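Home Explore Notifications Messages Lists Profile

1/ I read tarot for 14 years now, and people ask me all the time how to prepare for a first reading. I will write it in one thread, so I can send the link.

2/ Please bring one question. If you bring five, I will go quickly through all of them and you will leave with very little. "What should I understand about my work?" is a good question. "Will he call on Tuesday?" is a hard one for the cards.

3/ You do not need to tell me your whole story before. My teacher, Oriana Iturra, did not let clients speak for the first ten minutes. I am softer than her, but I still like to see the cards first.
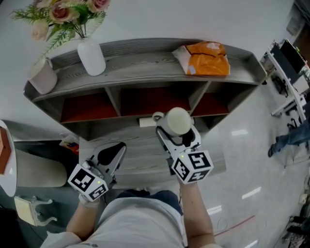 4/ About reversed cards. Many clients become afraid when a card comes upside down. Last February a lady almost left her chair because of the reversed Sun! For me it is the same card with the volume turned low. Other readers see it differently, and I respect that.

5/ Death and the Tower too. I have seen Death come for a new job, for a divorce, and one time for a kitchen renovation. I never use the cards to talk about illness. For this, please see your doctor.

6/ How often to come? I say 2 times in a year. If a reader tells you to come back every week, or asks for more money to remove a curse, please stand up and go home.

7/ You can record the reading on your phone. You can also write it down, but then you look at the paper and miss the cards. My client Uriel Núñez listens to his again after some months, and he says he hears other things in it.

8/ Online or in person, I work the same way. Online I hold each card close to the camera and wait until you say you see it.

9/ Somebody asked about the deck. I use an old Plikitz deck with soft corners, and I don't lend it. The next free places are in the week after Friday, August 28, 2026. Write me a message with your one question, or without it if you are still thinking.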